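Subject: Re: [rakgate-users] Head camera tests, arm still on the bench
Date: 24/01/2025

Picture first, then my answers to the earlier message. 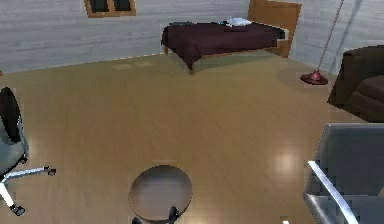

Simulated bedroom, head camera view, glossy floor.

> We have the Flanier arm mounted and the Llanos controller talking to it,
> but we have not settled on a camera. The stereo unit from Plolmont gives
> good depth on our bench. Is it worth running it in the simulator first,
> or does the rendering differ too much from a real room for the result to
> mean anything? We also can't decide between one camera on the head and
> a second one on the wrist.

I would run it in the simulator first. We did, and it saved us a round of mounting brackets. The numbers won't carry over to a real room, but the kinds of failure mostly do.

The floor is the part to look at. On the right side there is a bright round reflection on the planks, and that is where our depth went bad. With the stereo model the patch came back as a shallow hole. The planner took the hole as a drop and refused to drive through it, even though the floor between the chairs is clear. With the structured light model we got missing pixels there instead, and the planner treats those as unknown and slows down. I can live with slowing down.

We ran 500 episodes per camera, same start poses and same lighting. The task was to drive to the side of the bed and put the gripper over the pillow. Stereo on the head alone stopped early in 18 of them, all near the reflection. I have not yet gone through the rest to see which ones ended well for the wrong reason, so please don't quote that as a success rate.

Chair legs were the other trouble. The office chair on the left has a chrome base, and thin shiny parts like that come and go in the depth image as the robot turns. The stool gave us less grief because the flat top is easy to pick up from above, but its legs are dark and the head camera loses them once the robot gets close. The lamp pole by the bed is thin too. We padded all of these in the costmap and moved on. If you do the same, check that your arm can still reach the bed with the padding switched on. Ours couldn't at first.

> Our gripper is the two-finger one. We were going to keep it for all the
> tests so that only the camera changes.

Good plan, keep it. We changed the gripper halfway through and had to throw out a week of runs. The 3-finger version is wider and covers a good part of the wrist camera's view when it is open, so the camera results before and after the swap could not be compared.

On head or wrist, I would use both if the controller can take it. The head camera is for driving and for finding the bed, and the wrist camera takes over for the reach. The maroon blanket is dark with little texture, and from the head it was hard to get a clean edge on it. From the wrist it was fine. With the Llanos controller we had to drop the wrist stream to a lower rate before the joint commands stopped arriving late – check your timing logs before you blame the arm.

Settings to start from:

Head camera tilted down, far enough to see the floor in front of the base
Wrist camera off while driving
Unknown depth treated as slow, holes smaller than the base ignored
2 planner retries before giving up

The third setting is only safe in a room with no steps. Turn it off before you go anywhere near a real staircase.

I will put the configuration files in the Rakgate shared folder once I have taken our paths out of them. The real room tests are set for March, with the same two cameras and a waxed floor. If anyone has run the Plolmont unit with a polarizing filter, I would like to see the depth images.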